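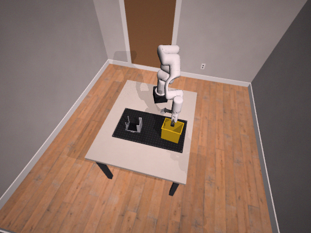
Wann liegt eine Stichprobenvarianz erwartungstreu vor?
Wenn die Summe der quadrierten Abweichungen vom Stichprobenmittel durch n − 1 geteilt wird und die Beobachtungen unabhängig und identisch verteilt sind.

Bei n = 17 stehen im Nenner also 16 Freiheitsgrade. Die Wurzel daraus ist als Schätzer der Standardabweichung dennoch verzerrt (Jensen).

Übung 4: Beweis für n = 2 ausführen. Abgabe bei D. Ong.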